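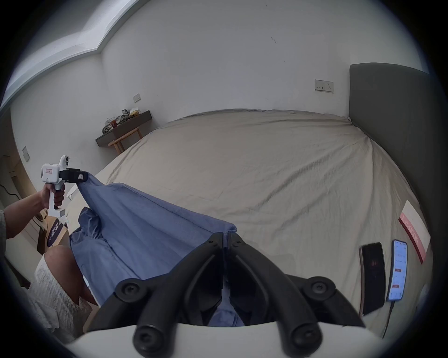 Subject: Re: [jeltumau] Pumphrey open day, was it worth the drive?
From: Arwel Hughes
Date: Apr 12, 2024

Hi all,

Quick one before I have to be on a call. Several of you asked off list so I'm putting it all in one place, replies to Gholamreza's questions included, his mail is at the bottom.

Yes, worth the drive. Just. Got there late, parking is behind the building and the sign for it faces the wrong way. Coffee fine.

First half was talks. Skip those, slides are supposed to go up on the Zino page and it's mostly what Balthasar Aebischer showed us in December anyway, with a nicer plot. Second half is the bit you want. They split us into small groups and took us round the rooms where the work gets done. Ours was the bedroom, cloth handling. No arm in there at all. One person at the bed with a gripper in each hand, pinching and pulling the cloth as a robot would have to. Whoever has the tools has to give up on fingers completely, and you can tell who is new by how often they try to cheat with a thumb.

They were on short-sleeved shirts when we came in. A blue one while I was there. I had assumed towels, everybody does towels. Shirts are much nastier, the sleeves get under everything and you lose the collar.
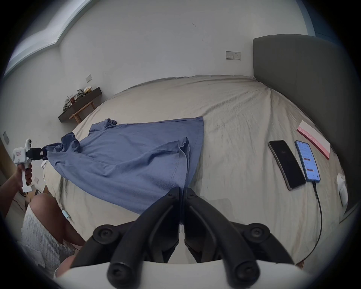
Anyway the trick, if it is one, is to get a corner in the left tool and lift it clear of the bed before the right one does anything. Then you have an edge that stays put. Hywel Powell asked why not slide the lower jaw under the cloth and scoop. Answer was they tried it and on a soft bed you pick up the sheet as well, most times. I got to have a go. I was terrible. The trigger is lighter than you expect and the wrist angle is all wrong for the first ten minutes or so, you want to hold it like a drill and you shouldn't. Squeezing harder doesn't help either, the cloth just creeps out sideways.

Notes, in the order I scribbled them:

1. Session length. 30 minutes on then swap, and they stick to it. Forearms give out before attention does, that was the claim. Mine gave out sooner.

2. Clutter. They leave it. Phones on the bed, a charging cable, a box, stuff piled on the shelf. I asked if anyone tidies up and got a flat no, a home has things in it. I think they're right but it will make the labeling miserable. Hefin Powell disagrees with me, Hefin can write his own mail.

3. Views. You get the close one from the tool and the wider one from the head, and the two really do tell you different things. From the head you can follow the long creases and see which way the cloth is being pulled. From the tool you get the pinch and not a lot else once there's a fold up in your face. If we only have budget for one of them at our end I'd go for the head now, and I'd have said the oposite last week.

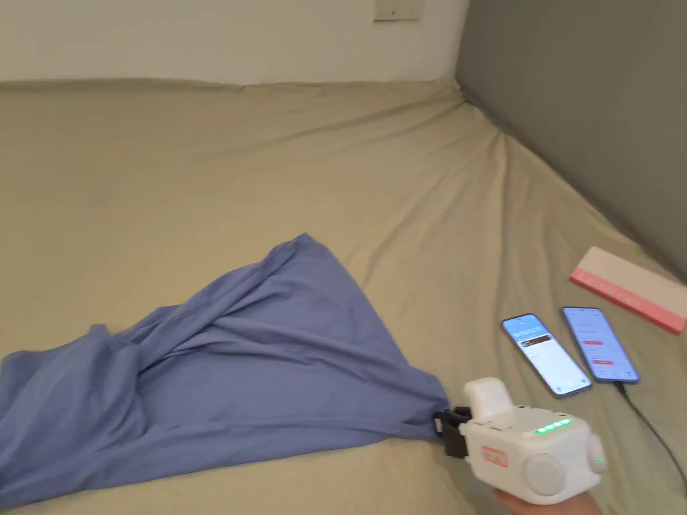

4. Volume. Around 3,000 shirt episodes so far. That's before the bad ones get thrown out, and they wouldn't say what share gets thrown out. Pressed twice. Draw your own conclusions.

5. Software. All goes into Gridard. The demo of that was short, it crashed, it came back up. Search by garment is good. Search by operator not there yet.

6. Resets. This was the surprise. Shirt has to be messed up again each time, and people mess things up the same way every time without noticing. So now somebody else does the messing up. Cheap fix, we should copy it tomorow.

What I didn't like. Lighting hardly changes, it's the ceiling lights and that's that. One bed. One headboard, gray, and I'd bet money the model learns that headboard. They say two more rooms are coming but no date. Also you could hear the desk people next door the whole time and nobody seemed to mind, would drive me nuts.

Gholamreza, on your second point: no, we can't borrow a pair. I asked nicely. There is a waiting list and Jeltumau isn't on it, I've put us on it. On the first, see 3 above. The pads, yes I looked, flat black, carbon-looking texture, no idea on price.

If anyone wants to go to the next one tell me and I'll forward the sign-up. Got to run

Arwel

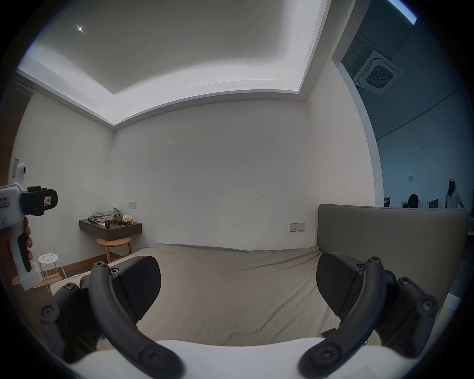 Gholamreza Rostami wrote:

> Arwel, since you're the one going, two things from me please.
>
> Can you find out which camera view they trust more when the two disagree? Our towel runs look fine from above and then the tool view shows the pinch missed completely. I don't know which to believe.
>
> And ask whether a pair of the grippers can be lent out, even for a few days. If not, at least get a good look at the finger pads. Ours are too slick for anything thin and I've run out of tape to try.
>
> Don't let them keep you in the talks.
>
> G.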